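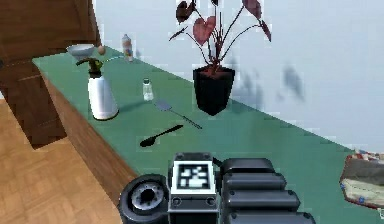 Green Counter

Home | Stories | Archive | About | Contact

Print this story | E-mail this story

The kitchen had no sink. Elfriede noticed this on her second day at Trovora and asked Tadeusz Tomaszewski, who sat across from her, where the sink was.

"There isn't one," he said. "Nobody in there washes anything."

He had a cold and didn't look up. She put her headset back on, took hold of the controllers, and was standing at the counter again.

Her job was to pick up the spoon. She picked it up and held it over the counter until the tone sounded. Then everything jumped back, with the spoon lying a little differently, and she picked it up again. Each time counted as one example. When she had 400 that were good, the spoon would be finished and she would move on to the spatula.

A good example was smooth. It didn't pause. It didn't touch anything except what it was supposed to touch. If she knocked over the shaker on the way, she pressed the left button and the example was thrown out. The learning system would study whatever she gave it, Tadeusz had explained on the first day, so she should be careful what she gave it. He said this as if he had read it off a card, and later she found the card. It was taped inside the supply cabinet.

Before Trovora she had worked the returns desk at Dividetti for 19 years. People brought in shoes and lamps and she looked for the receipt. When the store closed, a woman at the county office asked what she was good at, and she said she had steady hands. It was the only thing she could think of. The woman typed it in.

By Thursday she had opinions about the kitchen. She didn't care for the green countertop. She liked the plant with the red leaves and the shadow it made on the wall. She thought the bowl at the far end was crooked and it bothered her all morning. At eleven she reached past the spoon, all the way down the counter, and tried to set the bowl flat. The arm wasn't made to go that far. It stopped short with a sort of shiver, and a message came up saying the joint limit had been reached.

"What are you doing?" Tadeusz asked.

"The bowl's crooked."

"It's just like that."

"Who made it like that?"

He thought about it. "Somebody at Nair, probably. They do the rooms."

She pressed the left button and went back to the spoon.

She ate lunch in her car with the heater on. Her sister called from Grosorlow and asked whether she was teaching the robot to cook yet. Elfriede said no, only to pick things up.

"What does it do after it picks them up?"

"That's somebody else," Elfriede said.

The trouble came the next week. Tadeusz rolled his chair around to her side, which he had never done before, and opened a window on her screen. The system had been trained on her spoon and his spoon together, he said, and they were trying it out. It ran the arm on its own now. She could watch if she wanted to.

The arm came in over the counter. It moved toward the spoon and then, just before it got there, it lifted slightly and came down again. It took the spoon and held it up. The tone sounded.

"See that?" Tadeusz said. "That little lift."

"Yes."

"It does it every time. It's not in mine. I checked."

He ran some of hers. There it was. Right before she closed on the spoon she raised her hand a little and lowered it, quick, like someone testing an iron. She had no idea she did it. She watched herself do it seven times and then asked him to stop.

"Is it bad?" she asked.

"It's slow. It costs a bit of time on each one." He wiped his nose. "They want to know if you can do them over without it."

"All of them?"

"All of yours."

She said she could try. He rolled back to his own side.

She tried that afternoon. It was harder than she expected. When she thought about the lift she did it anyway, and when she didn't think about it she did it too. She threw out one example after another. Around four she got one clean, and then two more.

On the drive home she remembered her mother at the stove. Her mother used to reach for the handle of a pan, pull up short, and then take it. The handles on those pans got hot. Elfriede had learned to cook standing next to her, and she must have been six or so. She had not thought about the pans in a long time – they had gone to her sister, or to the church sale.

In the morning she asked Tadeusz what would happen to the old examples.

"They stay on the drive," he said. "They just get marked."

"Marked how?"

"Don't use."

She nodded and put on the headset. The spoon was there with its handle pointing away from her, and she reached for it.

By April they had her on the spatula.

Posted 7 January 2020

Recent stories
The Wrong Ladder
Two Rooms in Grosorlow
What Martin Kept in the Freezer
Snow Day, Paid
A Dog for the Office

Previous | Next | Back to top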